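Search jobs Keyword Town or zip Go

Bag Packer and Floor Tidier (part-time), Bosman Packing Room

Tasumness sells dry goods by mail, and dry goods have to go into something. For us that something is the brown paper bag. We own a great many of them, and on a bad afternoon a fair share end up on the floor. We are looking for 2 people who will pick them up, open them, fill them and fold the tops over in a way that survives a mail truck.

The work is what it sounds like. You take an order slip, find the lentils, bag the lentils, and resist having opinions about how many lentils one household needs. A good packer does 100 bags in a shift. Our best day last January came to 3000 for the whole room, and we have agreed not to repeat it. 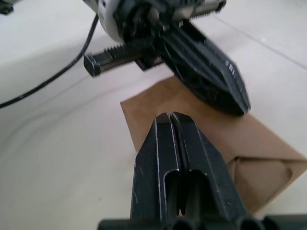 Brown paper bag on the white floor, packing room.

Every shift ends with a floor tidy. Flat bags go back on the shelf if they are clean and into recycling if they have been stepped on. Please check for footprints. Customers do.

You should be able to stand for most of a morning, read other people's handwriting, and fold a straight edge. Experience in a grocery store or a mail room is nice. Strong feelings about plastic are fine but will not raise your pay. Paper cuts are covered under the first aid box, which is well stocked for this exact reason.

We offer paid breaks, a parking space if you get here early, and staff prices on anything in the catalog, including the Bresix oat clusters that we keep failing to sell.

To apply, send a short note quoting job 259 by Apr 30, 2023. No résumé needed. Tell us where you have worked and which mornings you can do. Trial shifts are paid, and you may keep the apron.

Contact | Jobs | © Tasumness | Back to top

This site uses cookies. Accept Manage settings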